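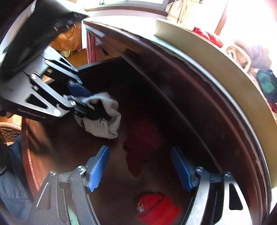
Laundry water use in share houses -- project report
Submitted 25/02/2021

Aim: find out how much water students use washing clothes and if changing habits makes a difference. Group was me and Hartmut Heitmann.

Method
Nine share houses in Vormont, 59 people in total. Everyone got a paper log to stick near the machine. Wrote down date, load size (small / half / full), cycle and temperature. Water per cycle we took from the machine manuals, where people could find them. Two houses couldn't so we read the meter before and after instead.

Results
113 loads logged. Most were half loads on the normal cycle, which was the main finding really. Full loads mostly towels and sheets. Socks and undies got washed way more often than they needed a whole cycle for -- people run out and then panic wash. Top loaders used a lot more than front loaders, no surprise. The Harms Street house had the oldest machine and the worst numbers by far.

Cold wash was more popular then we expected. Reason given was nearly always the power bill, hardly anyone mentioned water.

Problems
Logs not filled in properly. One got wet and we lost most of a week. Meter readings include anyone who flushed or had a shower during the cycle, so treat those as high. Should of started in August when all the houses were full.

Recomendations
Share loads between housemates. Own more socks. Check if the machine has an eco setting, several people didn't know theirs did.

Graphs in appendix, Hartmut has the raw logs.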